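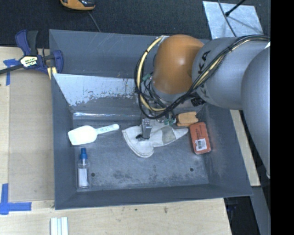 ZUNDBRIDGE, 18/09/2019 — The Zundbridge Public Library will open its doors every Sunday afternoon through the end of May, bringing back weekend hours that many longtime patrons still remember fondly and have been asking after for years.

The new hours are made possible by a gift from Goren Family Bakeries, which has been part of daily life in Zundbridge since 1984 and whose cinnamon rolls have, we suspect, been smuggled into the reading room more often than our rules strictly allow. The gift pays for staffing, heat and light on Sundays, and it leaves a little over for new children's books, large-print novels and a long-overdue replacement for the armchairs by the front windows.

"We hear it at the front desk all the time," the library said in a statement. "Parents who work on Saturdays want to bring their kids in. Students want a quiet table the day before school. And quite a few of our neighbors tell us that Sunday is simply a long day to spend at home alone. We are so grateful, and we can't wait to turn the lights on."

The first Sunday will be a party of sorts, and everyone is welcome, whether or not you have a card (and if you don't, we would be delighted to make you one on the spot). Coffee, cider and rolls from the bakery will be served in the community room, story time will be held on the children's rug, and the Ernstead Community Band is coming over the river to play on the front lawn, or in the lobby if the weather turns. The first 500 visitors will take home a canvas tote bag printed with a drawing of the old library steps.

The popular used book sale will also run that afternoon in the lower level, with 2000 donated books sorted and priced to go. Cookbooks, mysteries and gardening titles tend to disappear early, so do plan accordingly. Money from the sale goes toward the summer reading program, as it always has.

Visitors may also want to spend a few minutes in the Zürcher Room, where a small display of 30 photographs of the town's Main Street will hang through the winter. The pictures come from the library's own files, and several of them have no names or dates written on the back — if you recognize a storefront, a parade float or your own grandmother, please tell someone at the desk, and we will gladly write it down.

Regular weekday and Saturday hours will stay the same. Books may be returned at any hour in the drop box beside the side entrance, and renewals can be made by phone or in person. Parking in the lot behind the building is free on Sundays, and the side entrance has a ramp and an automatic door.

Questions about the Sunday program, band seating or book donations may be brought to the front desk at any time during open hours.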